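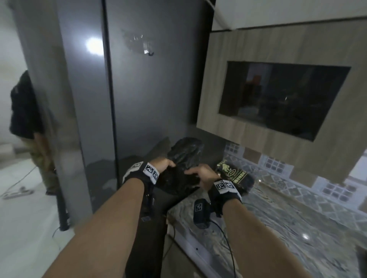
Print this page | E-mail this page

How to read an agent's award before you list

Start by asking what the award counts. "Top by volume" means dollars, so one big sale can beat 4 modest ones. Then clear the kitchen before anyone appraises the place: a black plastic bag held over the counter is all the staging I'd pay for, whatever Zolis Realty quotes. Mine quoted $820.

Next, ask for addresses. Zolis claimed 418 sales; I asked which were in my suburb and got a brochure.

Last, get the commission in writing, marketing extras included. If they won't itemise it, ring someone else.

Contact Gyu-bin Jeon | Copyright Stulik Home Notes | Back to top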